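Home / Sewing Room / Mixed Cloth / Prelleck Basket

Prelleck Mixed Cloth Basket
Item 1291
Sold by Luvinmont
Page updated 07/08/2026

Polka dots next to stripes, something soft and pink, a good long piece of plain black to calm it all down. The Prelleck is our mixed cloth basket for people who sew, patch, quilt, make costumes or just like having a deep pile of fabric within reach. Each one is put together by hand from secondhand household cloth and clothing, with a few straps and clips tucked in, so the pieces change from basket to basket. I love these, and I pack most of them myself, so please ask if you want to know what is going into the next few!

What goes in

Plain dark cloth is always the biggest share. Black and navy get used up faster than anything else in a sewing room, and a long run of black will back a quilt, line a bag or make a very decent stage curtain for a puppet theater. After that come the prints. We look for small, cheerful patterns that hold their own in a patch: dots, little florals, checks, ticking. Then there's a layer of the thicker stuff, fleece and blanket cloth and so on, and whatever trims have come in with it. If a trim is still stitched to its cloth, we leave it there. Some buyers want the two together, and it takes a minute with a seam ripper to part them.

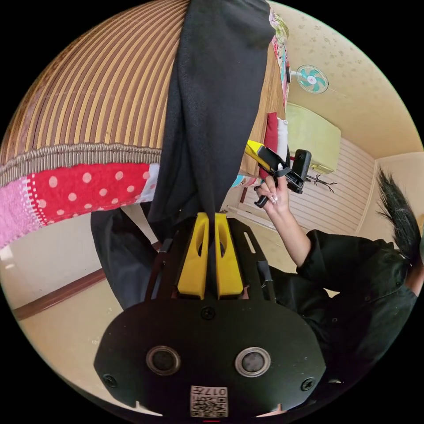

Plain black against tan, gold and brown stripes, with red and white polka dots and soft pink at the side.

Tans and browns are a bit out of fashion at the moment and I think that's a shame. Put a warm gold stripe beside a red print and the red looks twice as good. A woven band in brown and gray does the same job along a hem or the top of a tote, even if the edge is a little shaggy – run a line of zigzag along it, or leave the fringe and enjoy it.

The basket

Ours come from Collet. The standard size measures 19 inches across the rim and 18 inches deep, and it holds more than you'd guess, particularly once the fleece is rolled. Natural weave varies in color. You may get one that is nearly all tan and your sister may get one with a lot more brown in it. Give it a wipe with a damp cloth now and then and keep it away from radiators.

Don't want the basket? Choose "cloth only" at checkout and the same fill comes in a plain carton for less.

Straps and clips

This is the part I get the most mail about. Good strapping is expensive to buy new by the yard, and buckles are worse, so whenever we break down a worn-out bag we keep anything that's still sound. Most of it is black. The fittings are more of a mixture, and I do like it when a bright one comes through. Each standard basket has at least one strap with its fittings still attached. Use it as it is for a bag handle or a picnic blanket carrier, or cut the hardware off and start fresh.
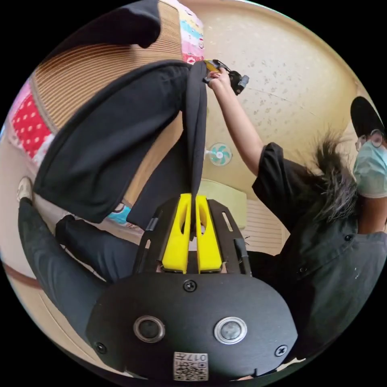
Black strap with a yellow buckle piece and black plastic fitting, held up beside black cloth and a woven straw basket.

Before you sew

Wash everything that can be washed. We launder all the cloth before packing, with unscented soap, but older cottons sometimes have a little more shrinking to do and dark cloth can let go of some dye the first couple of times. Do the blacks on their own. Fleece goes in cool and comes out to dry on a rack. Straps can be scrubbed in the sink with dish soap and a nail brush.

Pieces are uncut except where they had a hole or a bad stain, so expect odd shapes, old hems and the occasional pocket.

Choosing a fill

Standard – prints, darks, heavier cloth and straps, as described above.
Hemen fill – the quieter version. More plain cloth, fewer prints, no fleece. Popular for bag making and linings.
Kids' room fill – extra dots, pinks and blues, and more of the soft pieces. No straps or clips in this one.

You can leave us a note with the order. "No pink" is fine. "Only pink" is harder, but Mireille Huet, who runs our sorting table, has managed it more than once.

Shipping and returns

Baskets leave us within three working days. If yours isn't right for you, send it back unwashed and uncut in August or any other month, up to 30 days after it arrives, and we'll refund the price of the basket and fill. Return postage is yours unless we packed the wrong fill.

Goes well with

Luvinmont hand-sewing kit
Collet lidded basket, small
Hemen lining cloth by the yard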